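August
Posted by Hemi Rewi

The open day at the Sullham workshop was held on the upper floor of the old Nokwood building, and I attended in my capacity as a member of the local technical society. I have kept this blog for my own notes on such visits. Members who could not attend have asked me for an account, and I am pleased to provide one.

Doors opened at 10 a.m. Guests signed in at the foot of the stairs and received a printed program, a name badge and a short safety sheet. The program listed two demonstrations: one on handling soft objects, and one on sorting small metal parts. I attended both, but I will give most of this post to the first, as it was the better prepared of the two.

Roxana Ríos introduced the session. She explained that the workshop teaches robot arms by means of hand-held grippers. A person holds the tool and carries out a task in the ordinary way, and a camera mounted on the tool records each attempt. The recordings are then used to train a machine to carry out the same task. No robot arm is required while the recordings are being made, and for this reason the work can be done at a common table with common objects. The workshop has 1,406 recordings on file for its soft object work, of which 578 involve plush toys.

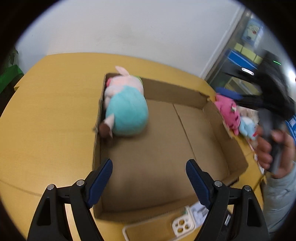
Open Day Notes, No. 2

The task concerned plush toys and an open cardboard box. The pig with the turquoise body was in the box, up against the wall, while several other toys sat together by the opposite side. Ms. Ríos remarked that toys of this sort are harder to handle than they appear. A hard block has the same shape each time it is picked up. A plush toy gives way under the fingers, and its ears and feet may catch on whatever is next to it. The ridged blue pads on the fingers are meant to hold such an item without a great deal of force.

Guests were invited to try the gripper for themselves. I found it lighter than I had expected and somewhat awkward for the first few minutes. One must learn to approach the object squarely and to close the fingers at a steady pace. My own first attempt ended with a toy on the floor. The staff were patient and offered sound advice, chiefly that I should slow down and keep my wrist level.

During the question period, a guest from Clostell asked whether poor attempts are thrown away. Ms. Ríos replied that they are kept and marked as such, and that a separate set of 731 failed attempts has been useful in checking the results of training. I would have liked to hear more on this point, but the time allowed was short.

The second demonstration, presented by the firm Batista, dealt with washers and short bolts. It began late owing to a fault with the projector. The talk itself was clear, although the tables were crowded and those of us at the back had difficulty following the finer steps. A larger screen would be welcome at the next event.

Light refreshments were served at noon in the corridor. I wish to thank Ms. Ríos and her colleagues for their courtesy and for their willingness to answer basic questions at length. Readers who wish to attend the next open day should note that the stairs are steep and that the elevator must be requested in advance at the front desk.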